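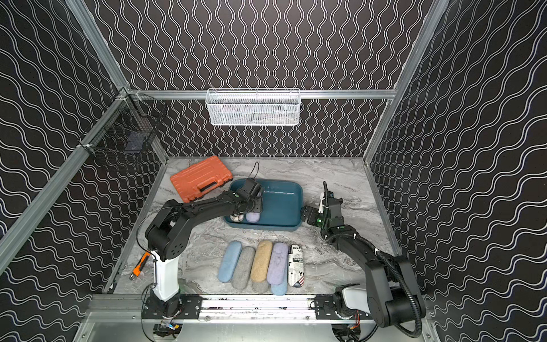
Our project was about teaching a two-arm station to sort small objects by remote control. One student sits outside the cell and moves two leader arms, and the arms inside copy the motion. Every run is saved and used later for training. The task we picked was to put glasses cases into a tray. The felt ones, like the lavender case in the teal tray, are soft and give a little when the fingers close. The printed ones had to be gripped differently, so we wrote down which kind was picked up first in each run.

3.2 Recording

Femke Van Dijk and Kobe Van der Linden did most of the driving. Each had 20 practice runs that were not kept. After that we recorded 300 runs over two weeks in November, all on the Sundholm station. A run was thrown out if a case ended up outside the tray or if the driver stopped for too long.

The hardest part was depth. From the driver's seat it is difficult to judge how far the fingers are above the floor – we hit it several times in the first days. Jozef Verbruggen lowered the speed limit in the Drusar software and this helped, although the runs got longer.

Cases that lie on top of each other were also a problem. Pulling out a lower one moves the others, and the next grasp has to be planned again. We left these runs in.

3.3 Labels

Ineke Verbeke split the runs into 3,314 short segments: reach, grasp, lift, place, release. Segments where both arms move at once got 2 labels. The split between reach and grasp was not always clear, and we used the moment the fingers start to close.

The training results are in chapter 4.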